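Turgate refinancing – what happens to the 2024 notes?
Credit & Lending board, 11 posts

efa_foulkes
Aug 29, 2021
Turgate is said to be close to replacing its two existing loans with a single secured facility of 800 million, lead lender Pereyra. Current stack as I have it: 419 million senior term loan, 96 million of junior notes due April 2024, the rest revolver and leases. Has anyone read the change-of-control and call language on the junior notes? I can only find the summary.

long_z
Callable at par plus half the coupon until next April, par after that. They would be paying a premium to take them out now. I doubt they do it.

ObarrCredit
Disagree. The new lender will want a first lien on the freeholds and the junior notes already have a second charge on four of them. Either the notes go or Pereyra accepts an intercreditor deed, and Pereyra has never liked those.

long_z
They signed one on Stindent.

ObarrCredit
Stindent was an unsecured second tranche. Different paper.

efa_foulkes
On the premium: half the coupon on 96 is small against the arrangement fee. The bigger cost is the hedge. The term loan was swapped to fixed and I assume the swap has to be broken or novated.

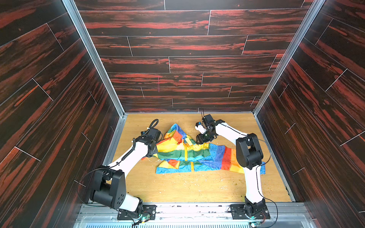
Celeste Echeverría thinks the swap is the wrong place to look, as the hedging bank is also in the new syndicate and will simply roll it over. She would look at the leases, and asks whether they count as debt in the new leverage test. If they do, the headroom is thin from day one.

long_z
Frozen GAAP in the old agreement, so leases were out. No idea about the new one. Most drafts this year have kept it that way.

t_mabaso
Most, yes. The Otito facility did not. It put leases in and raised the covenant by a turn and a half to compensate, which came to much the same thing until they opened more sites.

ObarrCredit
Loan to value is reported at 61 per cent. On whose valuation? If it is the directors' figure from before the closures I would not lend against it.

efa_foulkes
External, but desktop only. No site visits.

t_mabaso
Then expect a condition subsequent for a full valuation within 90 days or so – and a margin step if it comes in low. I would still rather hold the junior notes than the new loan at the talked price. Will post the call schedule when I have the full document.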